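Measuring and Ordering Blinds: Questions We Get

Last updated Monday, July 5, 2021

Do I really need to pay someone to measure my windows?
Usually no. The "free in-home consultation" is a sales call, and the price of it is sitting in the quote somewhere. A reader in June sent us a quote of $1,299 for two living room windows. She measured them herself, ordered the same style of shade elsewhere, and paid far less. Bay windows and skylights are another matter. Get help with those if you can.

Is a cheap tape measure good enough?
For a window, yes, if the hook moves a little and isn't bent. That small bit of play is supposed to be there. It makes up for the thickness of the hook when you switch from pushing against a surface to pulling on an edge. I have yet to see a good case for a laser on a normal bedroom window.

What does matter is using the same tape from start to finish. Two tapes can disagree by a sixteenth of an inch, and if one person calls out numbers from one while another checks with a second, you end up arguing about nothing.

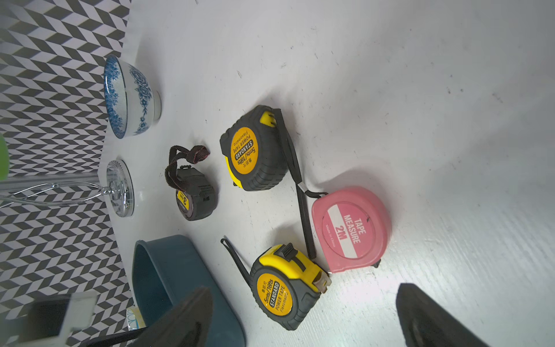 Measure the width at the top, middle and bottom, and write all three down before you do any thinking. For an inside mount, the smallest width is the one you order from. Read in inches the whole way through. Mixing in centimeters because the seller's form allows it is asking for trouble.

Should I take something off the width so the blind fits?
Check the order form first. Most sellers make their own deduction for inside mounts, and if you make one too, you'll have a gap down both sides. Brendia says so in small gray type under the size box. Plillier puts it on a separate page, where I doubt many people find it.

What does a "fit guarantee" cover?
Less than the name suggests. The Bellis one covers a single remake per blind, if you report the problem within 7 days of delivery. It doesn't cover shipping the first one back. Read the terms, and save a copy on the day you order.

Are "blackout" shades really dark?
The fabric can be. The window won't be, with light coming in around the edges. Side channels help. If a store tells you the room will be pitch black with an inside-mount roller shade and nothing else, ask them to put that in writing.

Do cellular shades pay for themselves?
I'd be careful here. They do slow heat loss when they fit well and are kept closed at night. The Colusia catalog prints "save up to 60%" beside its double-cell line and doesn't say 60% of what. Buy them if you like them and count any savings as a bonus.

Who writes these answers?
Jayanthi Iyer. I don't sell blinds and don't take a cut from anyone who does. Corrections are welcome, especially on return terms, which change without much notice.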